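Partie 3 – Installer la minuterie d'arrosage et la programmer

Bon, si vous arrivez directement ici sans avoir lu les deux premières parties (je vous connais), vérifiez au moins que votre robinet extérieur ferme bien et que vos tuyaux goutte-à-goutte sont déjà posés dans les bacs. Je ne reviens pas dessus. On attaque la minuterie, une Kolis à deux sorties, celle que j'ai sur ma terrasse depuis trois étés et que je démonte chaque automne en octobre.

Ce qu'il vous faut sous la main :

La minuterie et son filtre (une petite rondelle avec une grille, livrée dans un sachet à part, ne la jetez pas avec l'emballage !)
Quatre piles AA neuves, alcalines
Du ruban téflon
Un réducteur de pression Cloline, le modèle à visser
Deux raccords rapides
Un seau
Un tournevis cruciforme pas trop gros
Un chiffon

Comptez une petite heure la première fois. Maintenant je le fais en un quart d'heure, mais la première fois j'y ai passé un après-midi entier, dont une bonne partie à quatre pattes pour retrouver un joint.

3.1 Préparer le boîtier

Je prépare toujours le boîtier à l'intérieur, sur une table, jamais dehors au pied du robinet. Les joints sont noirs, minuscules, et les lames de terrasse ont des fentes exactement à leur taille.

1. Dévissez les deux vis au dos et retirez le capot des piles. Il résiste un peu, tirez droit.

2. Mettez les quatre piles en respectant le sens gravé au fond du compartiment. L'écran s'allume tout de suite et clignote sur 00:00.

3. Vérifiez que le joint du capot est bien dans sa rainure sur tout le tour. Passez le doigt dessus, on sent très bien s'il fait une bosse.

4. Revissez le capot. Serrez à la main, sans forcer, le plastique du pas de vis n'est pas bien costaud.

5. Glissez le filtre dans l'écrou d'entrée, grille vers le haut (côté robinet).

Attention : pas de piles rechargeables. Leur tension est un peu plus faible et la vanne peut s'ouvrir sans avoir assez de force pour se refermer. J'ai fait l'essai, j'ai retrouvé mes tomates les pieds dans l'eau et le voisin du dessous à ma porte.

Note : si l'écran reste éteint, sortez les piles, attendez une minute et recommencez. Chez moi une languette métallique était légèrement tordue, un petit coup de tournevis pour la redresser et c'était réglé.

3.2 Monter l'ensemble sur le robinet

1. Fermez le robinet et purgez ce qui reste dans le tuyau au-dessus du seau.

2. Enroulez cinq ou six tours de téflon sur le filetage du robinet, dans le sens du vissage. Si vous partez dans l'autre sens, le ruban se déroule pendant que vous vissez et vous recommencez tout.

3. Vissez la minuterie directement sur le robinet, à la main. Pas de pince ! L'écrou est en plastique, et un écrou fendu ne se répare pas.

4. Vissez le réducteur de pression sur la sortie A, flèche vers le bas. Si vous utilisez aussi la sortie B pour du goutte-à-goutte, il vous en faut un deuxième.

5. Vissez les raccords rapides sous les réducteurs.

6. Ouvrez le robinet doucement, un quart de tour, et regardez s'il perle quelque chose au niveau de l'écrou.

7. Si tout est sec au bout de deux minutes, ouvrez en grand.

Le réducteur, je sais, c'est la pièce que tout le monde veut économiser. Moi aussi, la première année. Les goutteurs sont prévus pour une pression bien plus basse que celle du réseau, et sans réducteur ils sautent un par un, généralement le matin de votre départ en vacances. Le mien porte la référence 2762 gravée sur la bague, je vous la donne pour que vous retrouviez le bon au rayon – le modèle d'à côté lui ressemble comme deux gouttes d'eau mais le filetage est différent.

Attention : la minuterie n'aime pas être suspendue avec trois mètres de tuyau plein d'eau qui tirent dessus. Si votre robinet est haut, fixez le tuyau au mur avec un collier, pas trop loin sous le boîtier. 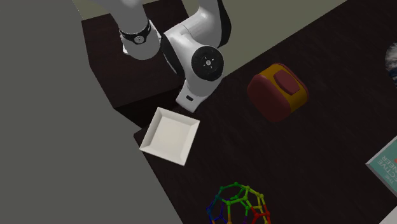 Un lecteur m'a écrit après la première version de ce guide que chez lui l'écrou fuyait toujours malgré le téflon, et que le coupable était un vieux joint plat resté collé au fond du robinet, sous le nouveau. Il l'a fait sauter avec la pointe d'un couteau et plus une goutte depuis. Il ajoutait que j'aurais pu le mentionner, et il a raison, alors voilà : regardez au fond de votre robinet avant de visser quoi que ce soit.

J'en profite pour répondre à l'autre question qui revient souvent, celle du robinet au filetage bizarre. Sur les vieux immeubles on tombe parfois sur des diamètres qui ne correspondent à rien de ce qui est dans la boîte. Il existe des adaptateurs en laiton, j'en ai trouvé un chez Zürcher, au fond du magasin, dans un tiroir. Apportez une photo et surtout la mesure du diamètre extérieur, ça vous évitera un second voyage.

3.3 Régler l'heure

1. Appuyez trois secondes sur la touche ronde. Les heures clignotent.

2. Réglez les heures avec + et –, validez avec la touche ronde.

3. Même chose pour les minutes.

4. Choisissez le jour. Les jours sont affichés en anglais, il n'y a pas d'option pour changer (j'ai cherché longtemps).

5. Appuyez une dernière fois pour enregistrer. L'écran arrête de clignoter.

Si vous ne touchez à rien pendant trente secondes, l'appareil revient à l'écran principal sans enregistrer. C'est très agaçant quand on a la notice dans une main et les lunettes dans l'autre. Lisez donc les cinq étapes d'abord, puis faites-les d'une traite.

3.4 Créer un programme

Chaque sortie a ses propres programmes, quatre au maximum. Je vous conseille franchement de commencer avec un seul, de le laisser tourner une semaine et de voir comment se portent vos plantes.

1. Appuyez sur A ou B pour choisir la sortie.

2. Appuyez sur PROG. Le chiffre 1 apparaît en haut à gauche de l'écran.

3. Réglez l'heure de départ.

4. Réglez la durée, en minutes.

5. Réglez la fréquence : tous les jours, un jour sur deux, un jour sur trois, ou des jours choisis un par un.

6. Validez avec la touche ronde. Une petite goutte s'affiche à côté du numéro du programme.

Mes réglages, pour vous donner un point de départ (terrasse plein sud, bacs Vostwood de 40 cm de profondeur, terreau ordinaire avec un paillage de lin) :

Tomates et courgettes, sortie A : départ à 6 h, 8 minutes, tous les jours en été
Aromatiques, sortie B : départ à 6 h 30, 4 minutes, un jour sur trois
Au printemps : je divise les durées par deux et je passe les tomates à un jour sur deux

Ne recopiez pas ça les yeux fermés ! Un balcon au nord, ça n'a rien à voir, et des pots en terre cuite sèchent beaucoup plus vite que mes bacs. Enfoncez un doigt dans le terreau jusqu'à la deuxième phalange en fin de journée. Si c'est frais, la durée est bonne. Si c'est détrempé, baissez de deux minutes et attendez quelques jours avant de retoucher.

Note : décalez toujours le départ des deux sorties. Si A et B s'ouvrent en même temps, la pression se partage et les goutteurs en bout de ligne ne donnent presque rien. Mon basilic a souffert tout un mois de juin avant que je comprenne.

3.5 Tester avant de partir

Ne partez jamais en vacances sur un programme que vous n'avez pas vu tourner en vrai.

1. Appuyez sur MANUEL, puis sur A. La vanne s'ouvre avec un petit claquement.

2. Faites le tour des bacs et regardez chaque goutteur. Ceux qui ne coulent pas se débouchent souvent en les dévissant puis en soufflant dedans.

3. Appuyez de nouveau sur A. Deuxième claquement, l'eau s'arrête. Il peut encore goutter un moment, le temps que le tuyau se vide.

4. Recommencez avec B.

5. Laissez passer au moins deux arrosages automatiques, et levez-vous pour en voir un. Oui, à 6 h, avec le café.

Pour savoir ce que je consomme, j'ai relevé mon compteur d'eau au début et à la fin de ma dernière absence : 154 litres pour l'ensemble de la terrasse, ce qui m'a plutôt rassurée. Si vous avez un récupérateur d'eau de pluie, attention, cette minuterie a besoin de la pression du réseau pour fermer sa vanne. Il faut un autre modèle, à vanne à bille, et j'en parle dans la partie 5.

3.6 Quand ça coince

L'écran affiche une pile barrée : changez les quatre piles d'un coup, pas seulement une ou deux. Les programmes restent en mémoire si vous faites vite, l'heure parfois non, vérifiez-la.

L'écran affiche E2 : la vanne est bloquée. Fermez le robinet, dévissez le boîtier, rincez le filtre sous un filet d'eau, remontez. Chez moi l'eau est très calcaire et je le fais tous les mois, avec un bain de vinaigre blanc d'une demi-heure pour la grille.

Rien ne coule alors que la goutte est affichée : vérifiez que le robinet est ouvert. Je sais. Vérifiez quand même.

Ça arrose sous la pluie : normal, il n'y a pas de capteur. La touche PAUSE suspend tout pendant 24, 48 ou 72 heures et les programmes reprennent ensuite sans que vous ayez à intervenir.

Vous vous êtes perdu dans les menus : maintenez + et – ensemble pendant cinq secondes, tout s'efface et vous repartez du 3.3. Notez vos réglages sur un papier avant – le mien est scotché à l'intérieur du placard de l'entrée.

Attention au gel : démontez le boîtier avant les premières nuits froides, videz-le en le secouant tête en bas, retirez les piles et rangez-le au sec. L'hivernage complet, avec les tuyaux et les goutteurs, est détaillé dans la partie 6.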